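Community Help > Household and Linen > Folding and Storage

4 minute read

Creased white tablecloths after storage in bags

Trudton Hall Bookings

The hall keeps 39 white cotton tablecloths for hire with the main room. They are laundered after each booking and then placed in cloth bags in the store cupboard. Hirers have reported that the cloths come out heavily creased, and on two occasions the creases remained visible throughout the function. Ironing on the day is not practical, as the hall has one iron and a small kitchen table to work on.

We should be grateful for advice on how white cloths of this kind ought to be smoothed, folded and stored so that they can be laid without further pressing. We would also like to know whether the bags should be replaced. The next large booking is in February and the budget for new equipment is small.

Quansah Linen Hire

The bags are unlikely to be the main cause. Creases of the kind described are usually set before storage, when a cloth is left in a heap after drying and then folded with the wrinkles still in it. The weight of the other cloths in the bag then presses them flat and they become difficult to remove. We recommend the following procedure, which needs no equipment beyond a clean table.

Step 1. Remove each cloth from the line or dryer while it is still very slightly damp. If it has dried completely, mist it lightly with plain water and leave it for 8 minutes.

Step 2. Shake the cloth out twice by two corners and lay it over the table with the hem straight along the near edge. Only one cloth should be on the table at a time.

Step 3. Smooth the cloth by hand before any fold is made. Keep the fingers spread and work from the centre towards the hem with light, even pressure. Deep wrinkles should be eased out sideways, as pressing straight down on them will simply fix them in place. Hands must be clean and free of hand cream, which marks white cotton and may not show until the next wash.
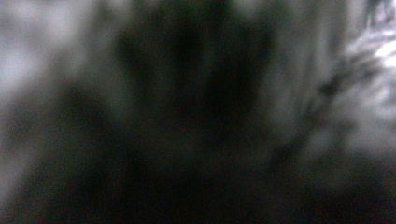 Step 4. Fold the cloth lengthways in half, and then in half again, smoothing after each fold. For cloths that will be laid on long tables, a single centre crease is acceptable and helps staff to place the cloth evenly.

Step 5. Roll the folded length loosely around a cardboard tube, or fold it in three if no tubes are available. Allow the cloth to air for 12 hours before it goes into a closed cupboard.

Step 6. Store folded cloths flat, in piles of no more than 13. Your present number will therefore make three piles. Place the most recently laundered cloths at the bottom so that all of them are used in turn.

The existing bags may be kept, provided that they are closed loosely and never packed to the top. Plastic bags should not be used for cotton that is to be stored for any length of time.

Esard Community Rooms

We had the same difficulty and now hang our cloths over padded rails. It works well but takes up most of a cupboard. The tubes mentioned above can often be obtained free of charge from a carpet or fabric shop - wrap them in white tissue first, as bare cardboard can leave a yellow line.

Vornia Road Centre

Polyester. Ours are laid straight from the dryer and have not been ironed since they were bought. They do not feel as pleasant as cotton, and gravy stains need prompt attention.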